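Cledbridge Toy and Table Room: where we are at the end of September

Dear Liudmyla Ostapchuk,

We have had a really good stretch since our last report, and I'm happy to say the room is open and in use. The old stock closet on the Dendberg side is cleared, the shelves are up, and the first tables went in a week ahead of plan. Your grant covered the tables, the lamps and most of the small toys, and there is still a bit left for the winter (more on that further down).

The tables have been the best purchase by a mile. We went with white tops so that small things show up against them, and we lay pale sheets over them to save the surface. The sheets do pick up gray smudges and scuffs, but they're cheap to swap out and the tops underneath still look new. Clear glass bowls have come out of the kitchen to hold the odds and ends, and they work far better than the lidded boxes we tried first. Kids can see what's in them!

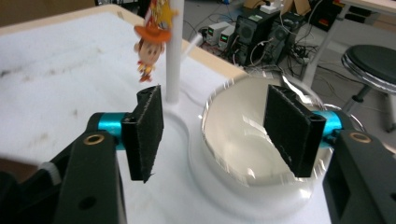 Hanging toys were Cocco's idea, and I was doubtful at first. Now I wouldn't be without them. A toy hung where a child can reach it gets far more play than the same toy lying in a bin, and the little cowboy in the orange hat is the clear favorite. We'd like to hang more of the small figures before the holidays, with shorter strings for the youngest group.

On money: we have spent everything in the furniture line and have $1819 left across toys and supplies. I would like to move $1000 of that to a second set of shelves, if you agree. Another $100 would buy sheets to last us through spring. The lamps came in under budget.

Still to do: the door to the hallway sticks, the Dolby Street entrance needs a proper sign, and we are waiting on a date for the floor. Opening hours are now until 5 p.m., and parents have asked for later. I'd love to try it in the new year and will send costs with the next report.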